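Sorting the craft table, part two

The first part of this covered the drawers. What was left was the table itself, and the white baskets that everything gets dropped into when we need the surface back for dinner. I did it over one evening in November, starting at 6:30, and wrote down the method afterwards so I could repeat it.

Background for anyone new. The table is white, used daily, and has no storage of its own. Materials arrive on it from three directions: the kitchen, the toy shelf, and the box of sticks and offcuts I keep for glue projects. They leave at different rates. Kitchen things go back quickly. Toys go back when asked. Sticks never go back, and after a few weeks they make up most of what is on the table.

I had tried compartment trays from Greltirton before. The dividers are fixed and the long slots are 18 cm inside, too short for a chopstick and too wide for beads. The trays are now in the garage holding screws, where they work well.

The cloth

The main change this time was to sort on a cloth. I use a plain red rectangle of fabric with no pattern. Pale wood, steel and white plastic all show up clearly against it, and small items do not roll the way they do on the bare table top. It also sets a limit on the job. Anything on the cloth is being sorted. Anything on the bare table is either a container or has already been dealt with.

I do not iron it. Creases stop thin sticks from rolling, up to a point. A deep fold will hide a bead, so I flatten it with the side of my hand before putting anything down.

Cover only part of the table. My first attempt covered the whole surface and I had nowhere to stand the baskets, so they ended up on the cloth and I lost the distinction I had just set up.

The baskets

Any rigid open basket will do. I prefer rectangular ones with perforated walls and a handle cutout, for three practical reasons. Crumbs and glitter fall out through the holes. I can see roughly how full the basket is from the side. The cutout gives a finger hold when the basket is on a high shelf. The drawback is that toothpicks and pins come out through the holes too, so those go in a jar.

Kuldeep Bhatia commented on part one to recommend the Fomura lidded boxes. I looked at them. A lid adds a step each time something is put away, and in this house that step gets skipped, so the lid ends up under the box. I will stay with open baskets for anything used weekly and keep lids for seasonal items.

The procedure

1. Clear the table completely and wipe it. Let it dry before the cloth goes down.

2. Lay the cloth over one side. Square its edge to the table edge if you can, as it makes the remaining strip easier to use.

3. Stand the basket on the bare table, just past the far edge of the cloth. It should be close enough to reach without leaning, and no part of it should overlap the fabric.

4. Bring out a small batch of mixed items and set them on the cloth. Stand cups upright and lay sticks flat. I keep a steel cup in the batch on purpose, as it can hold the sticks later.

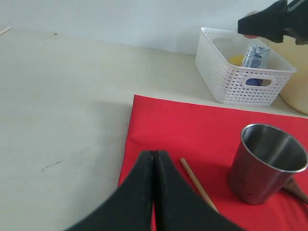
5. Decide on each item in turn. It goes in the basket, back to the kitchen, or in the bin. If a decision takes longer than it takes to pick the thing up, put it at the back of the cloth and go on.

6. When the front of the cloth is clear, go through the items at the back. I had 21 of these by the end of the evening, mostly cone shapes and bits of dowel. Two went in the bin and the rest were kept.

7. Lift the cloth by its corners and shake it outside.

Results and open questions

The whole job took 2 hours, including a break. Part one took longer for fewer items, though drawers are slower by nature, so I would not read much into the comparison.

Sticks are still unresolved. Upright in a cup they are easy to find, but the cup tips when it is full of long ones. Flat in a basket they stay put and get buried. A heavier cup might fix it. The Mesmont utensil pot I have in the kitchen weighs 443 g empty and would probably be stable enough, but it is in use for spatulas.

I have not labeled the baskets yet. The Dixit labels I used on the drawers rely on a flat surface and lift at the corners on perforated plastic. Tie-on tags through the holes are the next thing to try, and I will add a note here once they have been on for a month.

Part three will be the shelf above the radiator.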